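## 4. Stone surfaces and daily upkeep

This section deals with what households told us about living with stone in the kitchen: how they clean it, what marks it, and whether they would pay for it again. Reasons for the first purchase were covered in Section 3 and are only repeated where they help explain an answer. We use "counter" for the fixed work surface and "wall stone" for any slab or tile fixed upright. Granite and marble are kept apart in the text, as many respondents had both in the same room (Figure 3).
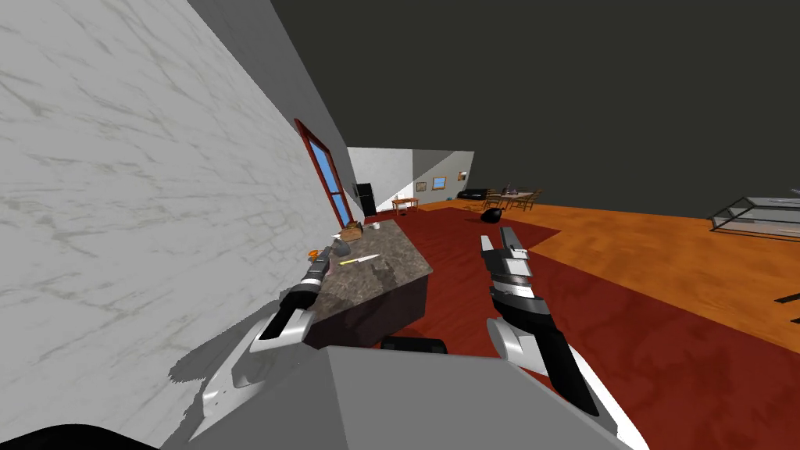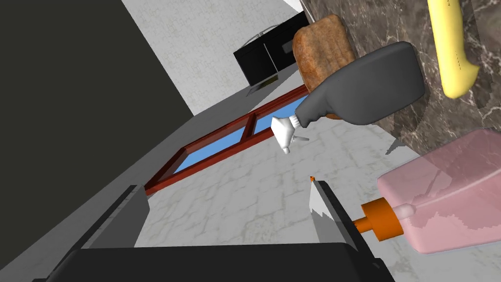

*Figure 3. Stone in rendered kitchens. First view: counter with dark speckled granite top and white marble wall with faint grey veining. Second view: dark brown marble countertop with thin white and beige streaks.*

### 4.1 Respondents

We received 263 completed questionnaires from the two towns. Eight were set aside, five of them from households that had moved in during the previous month and three with the second page left blank. The remaining 255 are used throughout this section. Of these, 134 came from Vundus and 121 from Jostholm.

The two towns differ in ways that matter for cleaning. Vundus draws its water from a limestone bore and the supply is hard. Jostholm is on a river supply and the water is soft, with some brown colour after heavy rain. Homes in Jostholm are older on the whole, and many kitchens there have been refitted at least once inside the original walls. In Vundus most of the stone was put in when the house was built, and the first owner often had little say in the colour.

Respondents were asked to name their stone. Many were unsure. A polished granite was sometimes called marble and the reverse, and a few people wrote down the trade name of a colour with no mention of the material. Where a sample of the same batch was still held by the supplier, we checked the answer against it. Boonyarit, the stone yard that serves both towns, let us compare order records for the homes where the owner had agreed to this. Where there was no record we kept the owner's own answer and flagged it. Leaving the flagged homes out did not change the direction of any result below.

### 4.2 Marks and stains

The most common complaint in Vundus was a white film around the taps and along the back of the sink. It was reported for dark granite far more than for any pale stone. Several people said the film could be wiped off when fresh but hardened within days. Owners of dark polished counters also complained of fingerprints and smears, and a number of them said they had changed the kitchen lighting partly for this reason. Low-angle light from a window made the smears look worse, as did strip lights mounted under the upper cupboards.

In Jostholm the film was rarely mentioned. The main complaint there was etching, the dull patch left when something sour sits on marble. Lemon juice, vinegar and tomato came up most often. Wine was named as well, although in most of those cases the owner described a coloured stain that later faded, and the dull patch underneath was noticed only after the colour had gone. Respondents often treated stains and etching as the same thing. We separated them by asking whether the mark could be felt with a fingertip and whether it was lighter or darker than the stone around it. This worked reasonably well for polished surfaces. On honed marble the answers were too mixed to sort, and we report the two kinds of mark together for that finish.

Veining had a clear bearing on how much people were bothered. Owners of strongly patterned marble reported fewer marks than owners of plain or faintly veined marble, even where their cleaning habits and cooking were much alike. We can't say from a questionnaire whether the marks were fewer or were simply harder to see. Comments from owners lean toward the second. One wrote that the pattern "does half the cleaning," and another had found an old etch mark only when filling in our form.

Oil was a smaller problem than we had expected. It was reported mostly beside the stove and on unsealed edges. Dark rings under oil bottles were mentioned in both towns, and in most homes these had been there long enough that the owner no longer tried to remove them.

### 4.3 Cleaning products and sealing

Dish soap and warm water was the usual method in both towns. A second product was kept in many homes for occasional use, usually a spray sold for glass or for bathrooms. Bathroom sprays sold for lime scale are acidic and will dull marble. Respondents in Vundus who had both a granite counter and marble on the wall tended to use one product on everything, and it was in these homes that dull patches low on the wall were most often reported. The labels we looked at carried a warning about natural stone, though it was usually in small type on the back.

Sealing was poorly understood. Respondents were asked when the stone had last been sealed, and the most frequent answer was that they didn't know. Some believed that sealing was done once at the factory and lasted for good. Others sealed every year as a matter of habit, including some with dense dark granite that would take up very little of the product. A simple water-drop test was printed on the back of the questionnaire, and those who tried it were asked to write down the result. Most did so correctly. A few timed the wrong thing, recording how long the drop took to dry in open air, and those answers were left out.

The sealer named most often was Erkeck, which is stocked by the hardware stores in both towns. We have no reason to think it performed better or worse than the others. Differences between products could not be tested with these data, given how uneven the sealing intervals were.

### 4.4 Wall stone

Wall stone caused less trouble than counters in every group. Upright surfaces dry faster, hold no standing liquid and aren't used for cutting or for setting down hot pans. The complaints that did come in were about joints and edges. Grout beside the stove had darkened, and where stone met a timber door or window frame the sealant had often shrunk or pulled away. Timber moves with the seasons and stone hardly moves at all, so a stiff filler in that joint tends to fail on the timber side.

Full-height slabs were less common than tile and were liked more. Owners gave the lack of joints as the main benefit. Against this, a damaged slab can't be replaced in part. Two respondents had chipped a slab while moving a fridge, and both had left the chip as it was after getting a quote.

Pale wall stone was also said to make a small kitchen brighter. We note this as a common remark. Light levels were not measured in any of the homes.

### 4.5 Cost of repair and willingness to buy again

Respondents were asked what they would be prepared to pay to have the main counter brought back to its first condition. The form gave a top limit of 3,000 dollars, and hardly anyone went near it. Most answers fell well short of the price that a local tradesperson would charge to regrind and polish a marble counter of ordinary length. Granite owners were willing to pay less again, and many wrote beside the question that nothing was wrong with theirs.

The wish to buy the same stone again was high for granite in both towns. For marble it depended on how long the owner had lived with it. Those in the early years were the least happy, and comments from this group often described the first mark in detail, including what had been spilled and who had spilled it. Owners of more than ten years were much more settled. Part of this will be due to unhappy owners having already replaced their counters, which would remove them from the older group. Our questionnaire did not ask about stone that had been taken out, and it should have.

Renters made up a small share of the sample and had different worries. Their answers were mostly about the bond and about whether a mark had been there when they moved in. Few had been told what the counter was made of or what could be used on it. In the homes where a printed care sheet had been left by the owner, it was usually the one supplied with the stone, kept in a drawer with the appliance manuals.

### 4.6 Limits of the household data

All answers are self-reported and no home was visited. People who care a good deal about their counters were probably more likely to fill in the form. Hard and soft water are also tied up with house age in our two towns, so the difference in film around the taps can't be put down to water alone, though we think water is the main cause. The tests on cut samples in Section 5 were set up with this in mind, with tap water from both towns used on the same three slabs.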